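Duct Heater

A duct heater is a heating device installed inside the ductwork of a ventilation or air conditioning system. It raises the temperature of the air passing through it before that air reaches the occupied space. Duct heaters are used as the main source of heat in small buildings and as supplementary heat in larger ones.

Construction

The usual form consists of a galvanized steel casing, a set of heating elements and a control box mounted on the outside of the duct. Slip-in models are inserted through an opening cut in the side of the duct, while flanged models form a section of the duct itself. Open-coil elements respond quickly to changes in demand. Tubular elements are slower but better protected against dust and moisture.

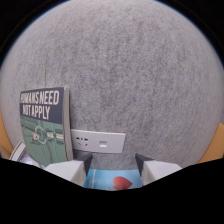
What happens if the fan stops while the heater is on?
An airflow switch cuts power to the elements. If the switch fails, a thermal cutout opens once the casing exceeds its set temperature, and on most models a second cutout must then be reset by hand.

Control

Simple units switch on and off in 2 stages. Larger units use solid-state controllers that adjust the output continuously. The Norkari series, designed by Minttu Partanen for ships and cold stores, combined both methods and was later built under license at the Rastov works in Moffat.

Installation

Manufacturers specify a straight run of duct on both sides of the heater so that air reaches all elements evenly. Filters are placed upstream. Combustible materials are kept clear of the casing, and the control box must remain accessible for inspection.

See also: Air handling unit; Fan coil unit; Reheat coil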